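Lever Side

The door unit at Tareck came to me in November with a note taped to the work order: loses the handle. That was all it said. I had taken over the simulation bench from someone who wrote short notes, and I was still learning what they meant.

I loaded the house and put the machine in front of the door.
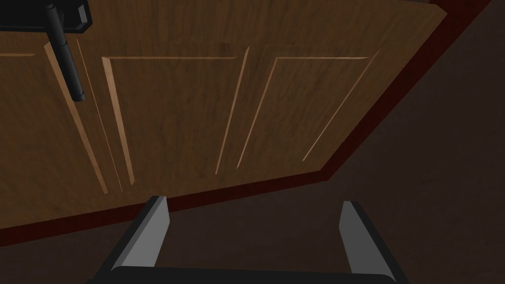
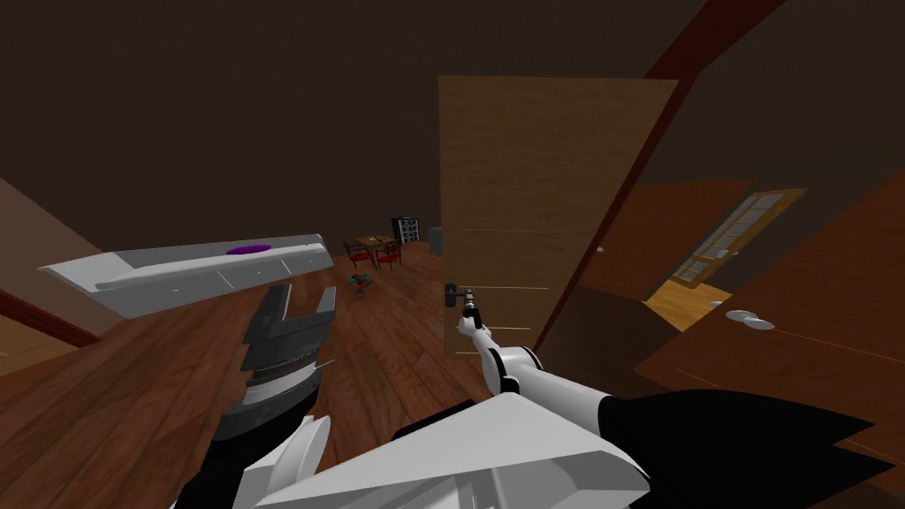 The practice house: gripper below the door, and the right arm at the lever.

The log went back 339 runs. I read it from the bottom up with my coffee next to the keyboard. The arm would start well and then, on some runs, the fingers would close a little to one side of where the lever was. The software marked those as a grip fault and parked the arm. Before me they had changed the grip force twice and put it back twice.

I didn't touch the force. I opened the calibration file for the right wrist and looked at when it had last been saved. It was older than the wrist. The real machine, the one standing on its base in the next room, had been given a new wrist from Zotau in the spring, and the file still had the offsets for the old one. Someone had copied the new part number into the header and left the numbers under it alone.

So I went next door. I switched the machine off at the wall, hung the tag on the switch, and took the cover off the wrist with the little Wera driver I keep in my shirt pocket. The screws had been put in by hand and one had been put in crooked. I worked it out slowly. Inside, the flange had a reference mark, and I measured from it to the finger mount. I measured it again after lunch and got the same thing.

The difference was 3 millimeters. I wrote it on the back of the work order.

It was already getting dark by then. The office had emptied out and the heating had gone down for the night. I put the cover back, found a straight screw in the tray to replace the crooked one, took the tag off and brought the power up. The joints hummed and settled. I have always liked that sound and I stood there for it.

Back at the bench I typed in the new offset, saved the file under today's version, and set up 30 runs. The first one I watched all the way through. The wrist came up, turned, and stopped at the lever. The fingers closed on it. The lever went down and the door came open, and the arm held it there until the run ended.

I watched the second one too. After that I let them go by in the corner of the screen while I filled in the maintenance sheet. Part checked. Offset measured. Screw replaced, one. Under "cause" there was room for a single line and I wrote: file not updated after wrist change.

At run 24 it missed.

I sat and looked at it for a while. Then I pulled up the floor settings and saw that the base was starting a little farther back on that run than on the others. That was a different problem, and it belonged on a different sheet. I took a blank one from the Doležal folder, where we keep them, and wrote the run number at the top.

My phone said 6:59. I let the last six runs finish, turned off the monitor, and went to look for my coat.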